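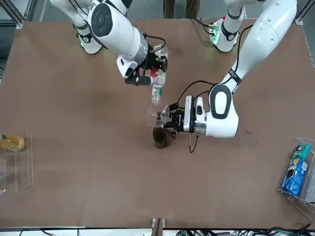

What water should be used for tea and coffee while the Retamal Street main is being flushed?

Plain, still bottled water is suitable for all hot and cold drinks, and tap water can be used again once it runs clear and the hardness notice for the street has been lifted.

Flushing of the Retamal Street water main in Wiltimstead will begin Monday and take four days, the town's water office said. The work affects 82 service connections between the pump house and the Livumura building, among them two cafes, a dental office and the public meeting rooms.

The water stays safe to drink during the work, according to the notice mailed to customers. Flushing stirs up mineral sediment that has settled in the pipe, and customers may see cloudy or slightly brown water at the tap. Measured hardness on the street was 137 milligrams per liter in March. Readings up to 200 are expected while the hydrants are open.

At that level, tea can form a film on the surface and coffee tends to taste flat. Scale also builds up faster in kettles and brewers. The notice recommends that customers use bottled water for drinks made in clear vessels or served to the public, and that they switch off any plumbed-in coffee equipment until the work is finished.

Josefina Ocampo, field supervisor for the water office, said most of the calls so far have concerned small brewing setups with no filter.

"If you pour by hand, you have an easy week," Ocampo said. "Pour from the bottle into the carafe, and from the carafe into the cup. The trouble is with brewers that are connected to the line, where sediment can get as far as the valve."

Customers who decant bottled water are asked to rinse the vessel with the same bottled water first. A carafe rinsed at the tap can carry sediment into the drink. Narrow-necked bottles should be tipped slowly and held at an angle so that air can enter as the water leaves, and the mouth of the bottle should be kept clear of the rim of the vessel. Opened bottles should be capped, refrigerated and used the same day.

Govula, the cafe on the ground floor of the Livumura building, will stay open with a shorter menu. Manager Brenda Espinoza said hand-poured coffee, black tea and iced drinks will be available at regular prices. Espresso will not be served until the machine's inlet filter has been changed.

"We tried the bottled water on Friday's beans and had to grind a little finer," Espinoza said. "Otherwise the recipe is the same."

Once the hydrants are closed, customers should remove the aerator from each faucet and run the cold tap until the water is clear. Hot water should not be drawn before then. Water heaters do not need to be drained.

The daily hardness reading will be posted at 4 p.m. at the pump house and at the entrance to the meeting rooms. Empty bottles can be left in the recycling bins behind the Livumura building.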